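Week 3: Grids, cells and map projections
Intro to Mapping, Thursday section. Notes by Demetrio Robles. 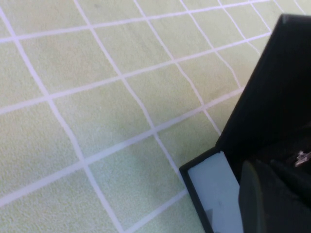
## 1. What a grid is for

A grid on a map does two jobs. It lets you name a place, and it lets you compare sizes. Naming is easy with almost any grid, even a badly bent one, as long as each cell has its own label. Comparing sizes is harder. You can only do it by eye if every cell on the page covers the same amount of ground.

When square cells are seen at a slant they turn into leaning four-sided shapes, and the far ones look smaller than the near ones. The cells themselves are still equal. Keep this in mind for section 3, where the change in size comes from the projection.

## 2. Terms you need

- **Graticule:** the network of latitude and longitude lines. On a globe the lines of longitude meet at the poles, so graticule cells are not squares.
- **Grid:** straight lines at equal spacing, laid over a projected map. Survey sheets use these.
- **Easting and northing:** distance east and distance north from the grid's origin. Read the easting first.
- **Scale factor:** scale on the map at a point, divided by the stated scale. A value of 1 means no stretch at that point.

Students often mix up the first two. If the lines are labeled in degrees, it is a graticule. If they are labeled in meters, it is a grid.

## 3. Three kinds of distortion

**Shape.** A conformal projection keeps angles right at each point. Small features look correct. Large ones may not. Mercator is the usual case.

**Area.** An equal-area projection keeps sizes in proportion but has to squeeze or shear shapes to do it.

**Distance.** No flat map keeps all distances right. An equidistant projection keeps them right from one or two chosen points, or along certain lines.

A map cannot be both conformal and equal-area over a whole region of the globe. You pick according to the use. For population density, use equal-area. For plotting a compass course, use Mercator.

## 4. Worked problem: the Penomgate sheet

The Penomgate sheet has grid lines every 2000 meters. A well is marked 3 cells east of the left-hand line and exactly on the bottom line.

1. Multiply cells by spacing: 3 × 2000 = 6000 m.
2. Add the easting printed on the left-hand line.
3. The northing is the value printed on the bottom line. Nothing is added.

Now suppose a field team measures a fence at 962 m on the ground, and the scale factor there is 1.0004. Multiply to get the grid distance: 962.38 m. The gap is 38 cm. For a hiking map you can ignore it. For a property line you cannot.

## 5. For next week

Read Marín's handout on datums (Fulgencio Marín, course shelf, folder 2). Skip the part on the Ultorov survey, we will do that in class.

Do problems 4 through 9. In problem 7 the spot height should be 1072 m. The printed sheet has the digits swapped.

Bring tracing paper and a ruler marked in millimeters.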